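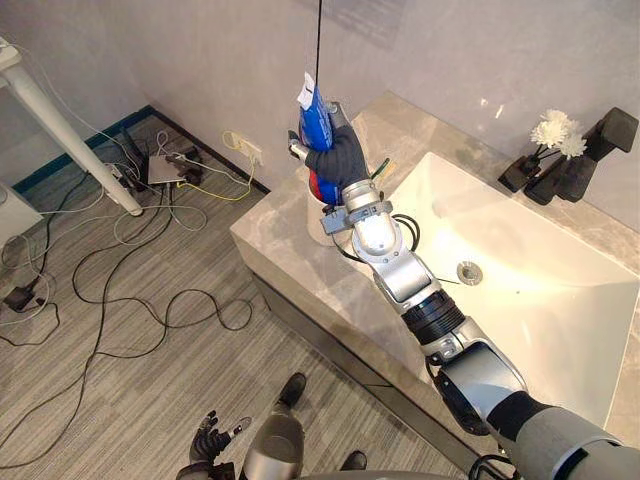 OK so the bathroom counter. I've been putting this off since July and today is finally the day!

Rule number one, which I stole from Benedita Gouveia's old decluttering thread: everything comes off the counter, and you only put back what you use every single day. Everything else has to argue its case.

What made it back so far: one cup, one green toothbrush. The toothpaste gets a pass too (obviously).

The white flowers also stay. They're fake, they need zero water, and I like looking at them while I brush. That's the whole argument and I'm fine with it.

What did NOT make it: hotel shampoos, a dried-up face mask, three combs (why??), and a hand cream from Urkia that smelled like a candle shop.

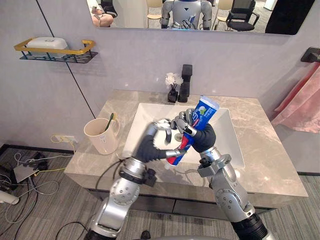 Next up, toothpaste habits. I'm a squeeze-from-the-bottom person and I live with a squeeze-from-the-middle person – we've agreed to stop discussing it.

My compromise is that whoever uses it last flattens the tube and puts the cap back on. Takes two seconds and you don't get that crusty ring around the opening.

And do it over the sink! Toothpaste on marble is a pain once it dries. A damp cloth and a drop of dish soap will get it off, but please don't use vinegar. Marble hates vinegar. I learned that one in my last apartment and said goodbye to some of my deposit.

Tibor Kocsis asked what I do about the gunk in the bottom of the toothbrush cup. Rinse it every couple of days, turn it upside down on a towel overnight, done.

Still on my list is the yellow cable by the outlet. It goes all the way down to the floor and it bugs me every morning. Clips? A cord cover? Send me whatever worked for you, I'm going to the store tomorrow.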